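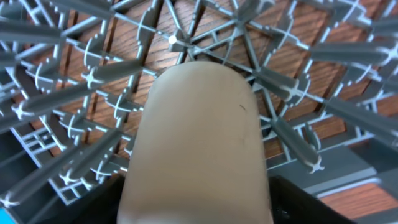
3.2 Sorting behaviour at the point of return

The second part of the study dealt with what diners do with a used tray between leaving the table and reaching the exit. Earlier work on canteen waste has mostly relied on weighing the contents of bins at the end of service. Weighing gives a reliable total, but it says little about where a wrong decision is made, and it treats a paper napkin in the food bin and a napkin left on a plate as unrelated events. We therefore recorded returns tray by tray at the two Plasville sites over one full month, February, during the midday service only.

A return was defined as one tray set down at the clearing station by one person. Trays stacked by staff, trays left on tables and trays carried for another diner were left out. After these exclusions the sample held 1,154 returns, of which 405 came from the Edon site and the remainder from the larger Hubáček site. The two sites use the same crockery and the same supplier for packaged snacks, but differ in layout. At Edon the station stands beside the only exit and has to be passed. At Hubáček it is set back from the main door, and a diner in a hurry can leave by a second door without going near it.

Items were placed in one of four classes: reusable ware (dishes and cutlery), paper, flexible packaging, and food residue. Liquids were not recorded. Paper that was heavily soiled was kept in the paper class, although the local collection rules would send it to mixed waste, so that the coding would not depend on the observer's view of how soiled a napkin had to be. Figure 4 gives a typical layout of the receptacles referred to in the coding sheet.
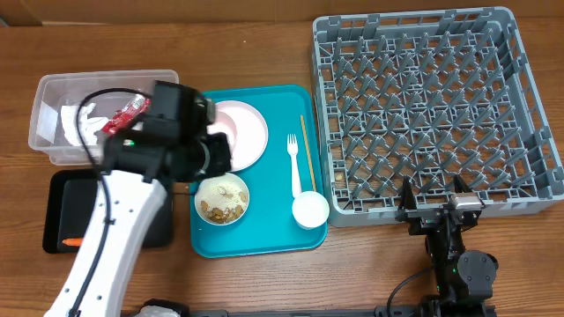

Figure 4. Clear plastic bin with a paper napkin and a snack wrapper; teal serving tray with dishes and utensils; grey dish rack.

Each return was given a score from 0 to 5. One point was awarded for each class placed in the correct receptacle, and a fifth for leaving the tray itself clear. Where a class was absent from the tray, the point for that class was awarded by default. This raises the scores of diners who took few items, and we return to the matter in Section 4. Two observers coded each service independently. Disagreements were settled by discussion at the end of the session, before the sheets were entered into Nestik, the database used for all parts of the project.

Most disagreements concerned flexible packaging. A wrapper pushed inside a cup, or folded into a napkin, was easily missed by the observer standing on the far side of the station. After the first week the coding sheet was changed to allow a "combined" entry, used whenever two classes were discarded as a single object. Combined entries were scored as incorrect for both classes. Returns coded before the change were checked against the written notes and recoded where the notes allowed it. Where they did not, the original code was kept.

The pattern at both sites was the same in one respect. Reusable ware was nearly always handled correctly, including by diners who sorted nothing else. Paper and packaging were treated as one kind of thing and usually ended up together, whichever opening came first in the direction of travel. Labels above the openings had little visible effect on this, and the larger labels fitted at Hubáček partway through the month did not change the ordering of the classes. This agrees with the view put forward by Malý in the first project report, that diners sort by what has to be washed and what does not, and that any finer division has to be built into the order of the openings.

The sites differed in the state of the trays. At Edon, where the queue for the station often reached back into the seating area, trays tended to be set down with loose items still on them once the queue had formed. The effect was weaker at Hubáček, where queues were rare. We did not record queue length directly, and the time of return was used in its place. This is a poor substitute on days when a large group leaves together, and the regression in Table 5 should be read with that in mind.

Age, sex and occupation were not recorded. Branislav Malý carried out a short set of interviews at Edon with diners who had just returned a tray, and these are reported separately in Section 3.3. The interviews were held on days when no coding took place, so that diners would not connect the questions with the observers at the station.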